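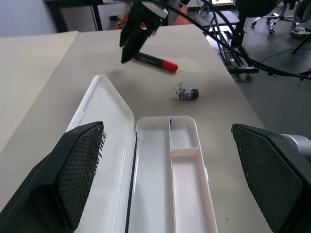 手で教えるということ――教示作業の評価基準をめぐる一考察

ディメック技術教育部 主任研究員 アウグスティナ・オセイ

双腕ロボットに対する作業教示の方法は、当部門において現在二つの系統に整理されている。一つは、教示者がロボットの腕に直接手を添え、関節を動かしながら動作を覚えさせる直接教示である。もう一つは、離れた位置から操作装置を介して腕を動かし、その間の関節角度と画像を記録する遠隔教示である。いずれも実演を学習の材料とする点では共通しているが、記録される動作の性質には相当の隔たりがある。本稿は、この隔たりが教示データの評価にほとんど反映されていない現状について、筆者の見解を述べるものである。

議論の対象を具体的にするため、筆記具を筆箱に収める作業を取り上げたい。蓋を開いた白いプラスチックの筆箱が机上に置かれ、内部は薄い仕切りで細長い区画と小さな区画に分かれている。その先には赤いキャップの黒いマーカーが斜めに横たわっている。片方の腕がマーカーをつまみ、長い区画に寝かせて入れる。人であれば意識することもない動作である。しかし教示者の立場に置かれた者は、この動作が多数の判断から成っていることをただちに知ることになる。マーカーのどこをつまむか。つまんだ後にどちらへ向きを変えるか。もう一方の腕は筆箱を押さえるべきか、控えているべきか。仕切りに当たったとき、押し込むのか、いったん持ち上げるのか。

現行の評価基準は、こうした判断の内容を問わない。問われるのは、作業が完了したか否か、所要時間が規定内に収まったか否か、そして一定期間に何件の実演が収録されたかである。当部門の前期の集計では、一名の教示者が収録した同一作業の実演は127件であった。この数は月次報告の冒頭に置かれ、次期の計画もこれを基準として立てられた。筆者は件数の把握そのものに異議を唱えるものではない。予算を執行する以上、数量の管理は当然の責務である。問題は、件数のほかに教示の質を語る言葉を、われわれがいまだ持っていないことにある。

遠隔教示に従事するババル・ナクヴィ氏は、部内の聞き取りに対し、次のように述べている。「収録を重ねるほど動作は速くなりますが、速くなった後の動作が教材として優れているかどうかは、自分では判断できません。最初の頃は仕切りの手前で必ず一度止まっていました。今は止まりません。どちらを覚えさせたいのか、指示を受けたことがないのです」。この発言は重く受け止められるべきである。熟練した操作者の動作には、本人が目で先を読んでいることを前提とした省略が多く含まれる。ロボットが利用できる情報は手首などに取り付けられたカメラの画像と関節の値であり、操作者の経験までがそこに記録されるわけではない。省略された動作を大量に学習させれば、読みの伴わない速さだけが再現されるおそれがある。

一方、直接教示を担当するソビア・ラナ氏の指摘は、これと異なる方向から同じ課題に触れている。腕に手を添えて動かす場合、教示者は物に触れた瞬間の抵抗を、機構を介してではあるが手のひらに感じる。そのため動作は遅く、接触の前後で慎重になる。しかし教示者の手や身体がカメラの視野に入りやすく、画像の利用には制約が生じる。また、二本の腕を一人で同時に導くことは難しく、両腕の協調を必要とする作業では教示者を二名とせざるを得ない。二名の呼吸が合わなければ、記録された動作は、どちらの意図とも異なるものとなる。

以上の二つの方法について、優劣を一般的に論じることは適切ではない。スクムラ社との共同検討においても、当初は費用比較によって方式を一本化する案が示された。筆者はこれに反対の立場をとった。遠隔教示は設備に費用を要するが、収録の効率は高い。直接教示は設備が簡素で済む反面、教示者の負担が大きい。こうした比較は正しいが、比較の単位が一件当たりの費用である限り、筆箱の仕切りの手前で一度止まるという動作の価値は、費用を増やす要因としてしか現れない。

では、いかなる基準が必要か。筆者は次の二点を提案する。

第一に、実演ごとに教示者の注記を付すことである。注記は長文である必要はない。どの時点で迷ったか、どの時点でやり直したか、その際に何を見ていたかを、収録の直後に短く書き留めれば足りる。当部門では、セヴィクと称する記録様式を2月から試験的に用いており、記入欄は7項目とした。項目が多いとの意見もあり、見直しの余地はある。それでも、注記のある実演とない実演とを並べて検討すると、後者からは読み取れない事情が前者には残されている。マーカーを持ち替えた実演は、従来であれば所要時間の超過として除外されていた。注記には「キャップ側をつまんだため、区画に入れる前に置き直した」とあり、把持位置の誤りとその回復とを同時に示す材料であることが確認された。

第二に、失敗した実演の保存を原則とすることである。現在、完了に至らなかった実演の多くは点検の段階で削除されている。学習にそのまま用いることが不適当であるとしても、削除は別の問題である。マーカーを取り落とした動作、仕切りに乗り上げた動作、蓋に腕が触れて筆箱の位置がずれた動作は、作業の難所がどこにあるかを示す記録にほかならない。成功した実演だけを残した収録群は、作業が実際より容易であるかのような印象を与える。後任の教示者は、同じ難所に予備知識のないまま臨むこととなる。

これらの提案に対しては、当然ながら反論が予想される。品質管理を所管するペンッティ・エスコラ氏は、注記の記入に要する時間が一日の収録件数を約5分の1減少させるとの試算を示し、その減少に見合う効果が数値で証明されていないと指摘した。試算の前提に誤りはなく、指摘は妥当である。効果の検証には、注記の有無によって学習後の動作がどう変わるかを同一条件で比較する必要があるが、当部門にはまだその結果がない。しかし、証明がないことをもって記録を取らないとすれば、証明の材料は将来にわたって得られない。少なくとも検証に足る期間、件数の減少を許容する判断が管理者の側に求められる。

さらに、失敗例の保存については、教示者個人の評価に用いられるのではないかとの懸念が寄せられた。シハム・ナジャル氏は、ダニアル実習棟における研修の経験から、失敗が記録に残ることを知った教示者は無難な配置ばかりを選ぶようになると報告している。机上の物をあらかじめ取りやすい向きに揃え、筆箱を腕の正面に寄せておくといった調整である。これでは配置の多様性が失われ、収録の目的に反する。筆者はこの懸念をもっともなものと考える。失敗例の閲覧は作業分析の目的に限り、人事上の評価には用いないことを、規程に明記すべきである。口頭の申し合わせでは不十分である。

教示者の地位についても付言しておきたい。教示作業は多くの職場で補助的業務に分類され、短期の雇用によって担われている。作業手順書を渡し、所定の件数を収録すれば足りるとする考え方がその背景にある。しかし、手順書に「マーカーを区画に入れる」と一行で書かれた動作を、両腕の配分、接近の角度、力の加減にまで具体化しているのは教示者である。ロボットが学ぶのは手順書の文言よりも、むしろその具体化の結果である。動作の内容を実質的に決めている者が、内容について意見を述べる機会を持たない体制は、改められなければならない。

当部門としては、収録計画の策定会議に教示者の代表を加えること、および作業の難易度の判定に教示者の注記を参照することを、次期の運用方針に盛り込むよう求めている。方針案の文言はなお調整中であり、注記の項目数と失敗例の保存期間については、関係部署の意見を受けたうえで改めて示すこととしたい。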